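3.2 Marker-Based Calibration

The recording software, developed by Agata Gatti under the project name Rallen, estimates the pose of each hand-held gripper from its wide-angle video. A printed square marker appears at the side of the view, next to the gripper finger. The calibration module detects its four corners, corrects for lens distortion and compares the result with a stored reference. Sessions in which the two disagree by more than 3 pixels are flagged for review.

Of the 200 sequences recorded in September, 190 passed this check. The remaining sequences were processed again with a revised distortion model – the earlier version performed poorly near the left border, where the marker is strongly tilted. Recordings were made in the open hall, with other operators holding grippers in view and furniture at several distances. 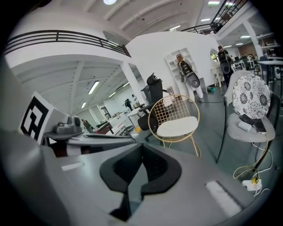
3.3 Pose Tracking

Tracking uses visual features from the room combined with inertial data. Features on moving persons are rejected before the pose is computed. The method was reliable in most sequences, although plain white walls and pillars provided few usable points. A total of 34 sequences required a manual restart of the tracker.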